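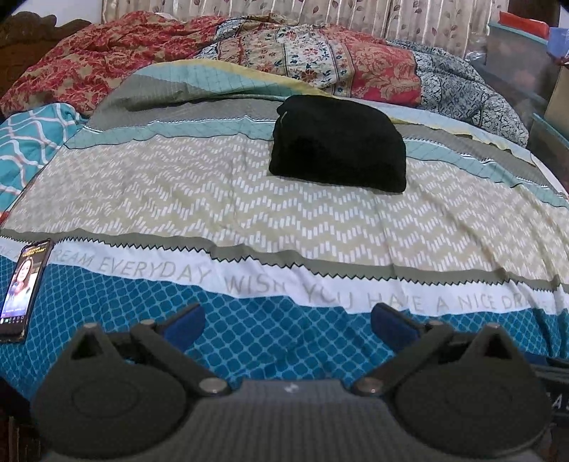
Test grippers on bedding before you buy them

Most gripper comparisons I read are done on a lab bench with blocks, cups and a few tins. I did mine that way for years. I now think it is close to useless for anyone whose robot is going to work in a house, and I would like more people to stop doing it.

Last December I had to choose fingertips for a hand-held gripper, the kind a person carries around a home to record how a task is done. The same fingers go on the arm later. We had three candidates: the Vistar pads, the Avum pads and a set of plain flat tips from Mikkelsen. On the bench they came out nearly even. All three picked up the blocks. The Mikkelsen tips were the cheapest, and if I had stopped there I would have ordered them.

Then we took them to a bed. A folded dark cloth on a quilted bedspread is a hard object. It has no edge you can count on, and when you close on it you may also close on whatever it is lying on. With the flat tips I got the cloth and a pinch of the spread in 8 tries out of 28. On the bench that failure can't happen, as a bench top doesn't come up with the part.

Soft rubbery tips did better, but they brought a different problem. They grab early. If you come in a little low, the tip drags on the quilting and the fingers close crooked. The person holding the tool feels this in the wrist and corrects for it without thinking. An arm won't, unless the controller is watching for force. So a pad that feels great in the hand may be the worse choice for the robot, and you need to try it both ways.

Cameras deserve the same treatment. A plain gray table makes every camera look good. A real bed has stripes, zigzags, printed words, a floral quilt shoved up by the headboard and maybe a phone playing a video. Our first tracking setup lost its place when the cover shifted, because it was treating the pattern as if it were bolted to the floor. We moved to the Stostent controller mainly for its logging, which let us see when the position estimate jumped. I would not have known to ask for that from bench runs.

Chi-keung Ng, who works with me, disagrees with a lot of this. His view is that a bedroom test can't be repeated. Fold the cloth again and it is a different object. He's right, and I don't have a full answer. What I do is run more tries and report the misses with a note on each one. It took us about 29 minutes per set of tips, plus the time to fold things again. I can live with that.

I also don't accept that the room should be tidied first. Boxes stay where they are. Quilts stay in a heap. If a gripper needs a cleared bed to pick up a shirt, I want to know that before the invoice arrives.

We ended up with the Avum pads. They weren't the best at any one thing on the bench, and I still don't like how the screws are placed. For a different job I might pick something else, but I'd make the choice on a bed again, or on a couch, or in a full laundry basket.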